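13th April – Bench 8, fruit dish layout

Dish set near the center of the table. Green grapes left, dark purple grapes right, small pieces between them. Cherries still on the tabletop.
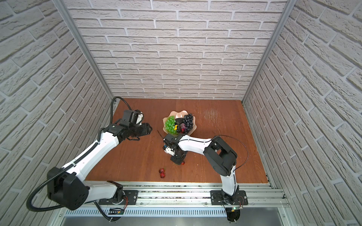 To do

Cherries: keep as a pair, stems joined.
Tabletop: scratched patch toward upper right – try the Skaltesetti oil, leave up to 62 minutes, wipe along the grain.
Rail: brush debris out of the channels before the oil goes on.
Flora Galbraith has the spare grapes.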